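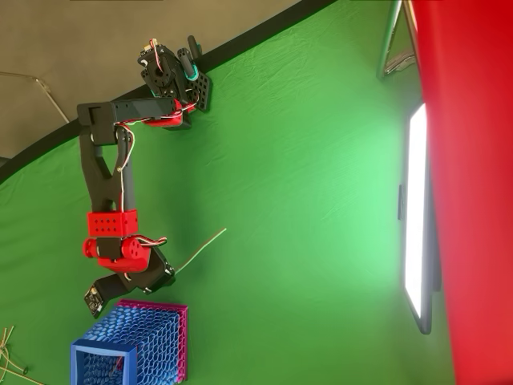

Ticket: Beads drift left after coil warm-up
Product: Trurnia coil controller
Status: Open
Opened: 18 November 2021

Hi all, me again! I'm trying to pull magnetic microbeads through gelatin with the Trurnia and they won't go straight. The first few runs are lovely, then everything starts creeping left, even with the field set to zero.

What I've tried so far

1. Power cycled the controller. It helped for one run and then the creep came back.
2. Swapped the Dumetti beads for a fresh bottle. Same thing.
3. Dropped the drive frequency from 510 Hz to 300 Hz. The beads got slower (no surprise there) but the drift stayed.
4. Made a softer gel. They drifted faster, so I guess I learned something – just not what I wanted.
5. Turned the sample dish around. Still left, so I'm pretty sure it isn't the gel.

Log says

WARN coil 2 offset out of range
WARN coil 2 offset out of range
INFO temp 33 C

Update

I went back to the June firmware and did 3,000 pulses with no warnings at all! The catch is that the old version can't read my Civau camera, so I'm steering half blind.

Could somebody tell me if the zero offset gets saved before or after warm-up in the new one? I can send the full log and my Jia settings file if that's any use. I'm leaving the old firmware on until I hear back.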